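Reading a Survey Before You Believe It
Handout 6, Consumer Research Methods
Wednesday, November 28, 2018

Bring this to the next two sessions. The Vandow report is on the course page and you should have read at least the front summary and the back appendix. If you only have time for one, read the appendix.

1. Who was asked

The Vandow report says that 90 percent of shoppers are "satisfied or very satisfied" with the loyalty card run by the Bestholm stores. That number went into the press release, then into the trade papers, and by June it was being repeated with no source at all.

Turn to the appendix. The survey was sent by email to people who already had the card and had used it in the past month. People who tried it once and threw it in a drawer never got the email. Neither did people who refused to sign up. So the group is made of people who like the card enough to keep using it, and they were asked if they like the card. I would have been surprised by any other answer.

Write down, for any survey you read, two groups: the people the claim is about, and the people who had a chance of being asked. If the two don't match, the headline has to shrink until it fits the second group.
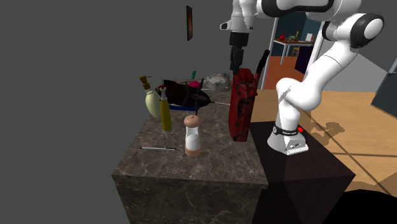
2. Who answered

The email got 682 replies. This sounds like plenty, and the report treats it as plenty. Nowhere does it say how many emails went out. Without that figure we can't work out a response rate, and I don't accept "a strong response" as a substitute. Strong compared with what?

People who answer customer surveys tend to be different from people who don't. Some are pleased, some are angry, and a good many want the gift voucher. The Vandow survey offered a voucher for the same stores it was asking about. You may decide that made no difference. I'd want to see some evidence first.

A large sample doesn't fix this. Ask the wrong people and then ask ten times as many of them, and you get the same wrong answer with more decimal places.

3. What was asked

The wording, copied from the appendix: "How satisfied are you with the great savings you enjoy with your card?" The choices were very satisfied, satisfied, somewhat satisfied, and not satisfied. Three ways to be happy and one way to complain, and no box for "I haven't saved anything."

Compare the Doherty survey from Handout 5. It had only 400 replies, a dull question and an even set of choices. It also had a dull result, and it never made the papers. I trust it more, though I have doubts about that one too (the phone calls were all made on weekday mornings).

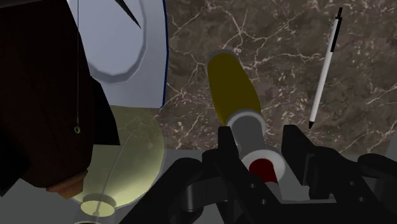 4. What was left out

The Jedska study is the one students usually defend, so let's be fair to it. The sample was drawn properly and the questions were tested first. The trouble is that it asked 40 questions and reported on a handful. If you ask enough questions, a few will give a striking result by luck alone. We aren't told what happened to the rest. The authors say the other items "did not add to the picture." That may be true. It is also what I would write if they had spoiled my picture.

When you see a report like this, ask for the full question list. If the firm won't send it, say so in your write-up and lower your confidence. 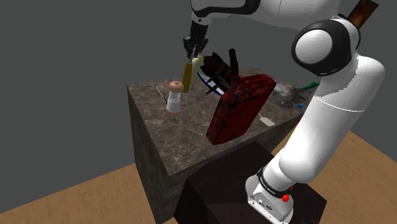
Fig. 3. White robot arm with its gripper above a marble-topped block (computer rendering).

5. For next session

Pick one survey claim from a newspaper or an ad and find the original report. Write one page covering who could have been asked, who answered, the exact wording, and anything missing. If you can't find the original, hand in a page on where you looked and where the trail stopped. I will grade that the same way.

Please don't use the word "proves" anywhere in it.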